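Speaker notes: Budgeting hand-held grippers for kitchen tasks
Branitz equipment planning session, 27 January 2020

Slide 1. Scope

Talk covers one purchase line: paired hand-held grippers for recording manipulation work in ordinary kitchens. Arms and mobile bases are in a separate budget and will be covered in March. Keep the opening short. Most of the room has read the Sedari request.

Slide 2. The task we are pricing

Fruit and a plate, two grippers, a domestic counter next to a sink. 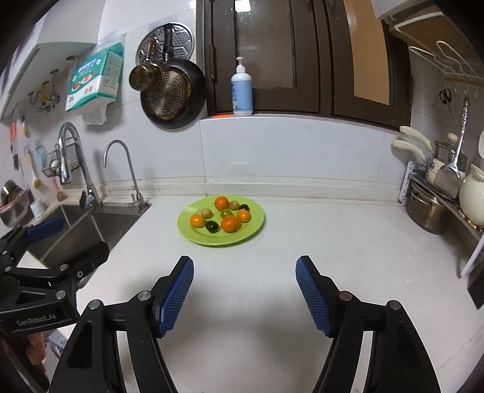
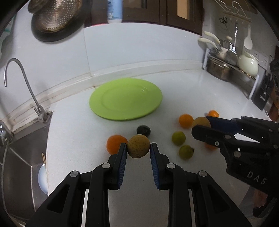 Question to put to the room: Do we budget per gripper or per station?

Per station. A single gripper has no use on a two-handed task, and the mounts, chargers, storage and spare pads are all bought for the pair. Quoting per gripper has made two earlier requests look cheaper than they were.

Slide 3. What a station contains

Two grippers, matched. One set of spare finger pads per gripper. Charger and cables. Two storage cards per gripper, one in use and one being copied. Hard case. A box of task objects, priced separately under consumables.

Mention that produce is a consumable and has to be re-bought. Sedari put it under equipment last year and finance sent the form back.

Slide 4. Quantity

Request is for 6 stations. Four go into use, one stays at Skeltthorpe as a loaner, one is held for parts. Expect a challenge on the parts station. Answer: the quoted lead time on linkage assemblies is 40 days, and a station that waits 40 days for a pin costs more in idle operator hours than the parts unit does over the same period. The calculation is in the appendix. Do not read it out.

Slide 5. Unit cost

Quoted price per station is 3653, before tax and freight. Freight is quoted per shipment, so one order is cheaper than two. Pads and cards are included in the first year only. From year two they move to the operating budget, and the Branitz template has no row for them yet. Ask for a row.

Pause here for questions on price. If asked about discount: the supplier offers none below ten stations, and we have no plan for ten.

Slide 6. Wear items

Finger pads wear first. Small round objects are the hard case because the contact patch is small and operators squeeze harder than they need to. Plan on replacing pads by hours of use and keep the date out of it. A station in light use at Văn will not need pads at the same time as one running double sessions.

Pivot pins come second. They should be checked for play at each pad change. Any side-to-side movement at the fingertip shows up in the recorded jaw opening, and the data from that session then has to be corrected or dropped.

Cases, cables and chargers: replace on failure. No stock held.

Slide 7. Operator time

Largest line in the budget and the one most often left out. Plan roughly 110 hours per station per quarter, including setup, copying and relabeling. Setup in a real kitchen is slower than in the lab. Counters are shared with racks, pots and appliances, and the free working area has to be agreed with the household before the session.

Sites are not to be cleared to look like a lab bench. We are paying for variety in the background. If a site has to be stripped down to be usable, choose another site.

Slide 8. Site costs

Access fee per visit, flat rate. Travel at the standard rate. Insurance is covered by the general policy for damage to our equipment. Damage to the household's property is not covered, and Skeltthorpe has asked for a written answer on this before it signs. Open item. Owner: purchasing.

Slide 9. Acceptance test on delivery

Each pair is tested within ten working days of arrival, or the return window closes. Test list:

Full open and full close, both grippers, twenty cycles.
Pick and place of a small round object, a flat object and a thin handle.
Check that both grippers in a pair report the same clock.
Record, copy and play back one full session.
Check pads for lifting at the edges.

Fail on any line means the pair goes back. Do not accept one half of a pair.

Slide 10. Decisions needed today

Approval of the station as the budgeting unit.
Approval of the quantity on slide 4.
A row for pads and cards in the year two template.
A name against the insurance question.

If time is short, take the first two and handle the rest by mail. The quote lapses at the end of March, and purchasing needs two weeks to raise the order.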